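Can a robot do the dishes yet?

11 August 2022

I get asked this a lot, mostly by relatives, so I'm going to write the answer down once. No. But some of the parts are coming along.

Since April I've been spending my evenings on a simulated house, running household chores with a simulated robot. The chore list came from Noletero, a small forum of people who do this for fun. It has 40 chores on it. Mine can finish 12 of them more often than not, and most of those are some version of picking a thing up and putting it somewhere else.

Picking things up is where I started. Flat tools with a thin stem are a good test, as the fingers have very little to close on.

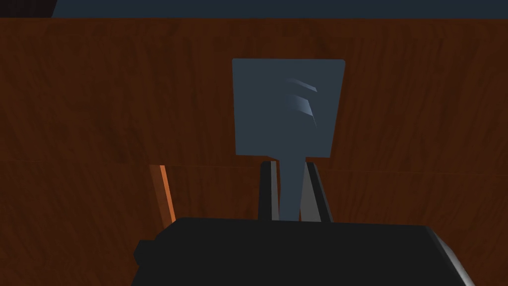
What still goes wrong

Holding is the easy half. Letting go in the right spot is harder, and so is knowing that you've let go. I ran one put-away chore 300 times over the summer and the most common failure was dull: the arm stopped a little short, opened, and carried on as if all was well. Nothing in my code checked.
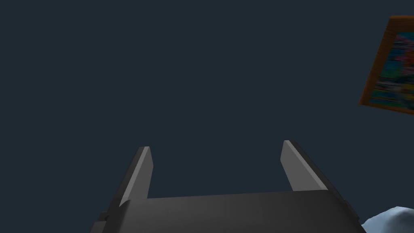 I added a check after that. It slowed each run down by up to 22 seconds, and I think it's worth it. A slow chore is fine if I'm at work. A chore that is half done and reported as done is worse than no robot.

The other problem is getting around. Most demos keep the robot in one spot at a counter. Real chores go from room to room, with doors to open on the way, and a lever handle that takes me no thought takes my robot most of a minute. I haven't got it through one reliably.
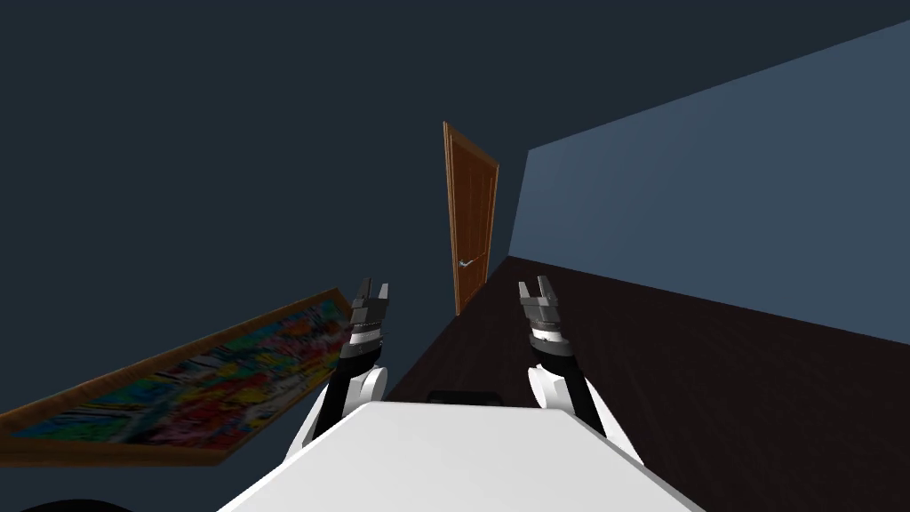
Two arms, one door, in the simulated room.

A reader in Dodimthorpe wrote to ask if shops are further ahead. I think so. Orlandini, the packing firm I used to work for, had arms on the line years ago, but every box was the same size and arrived in the same place. My kitchen has never worked like that.

Next I'm going to try Gremov, a free planner that a few people on the forum like. I'll post the numbers when I have them.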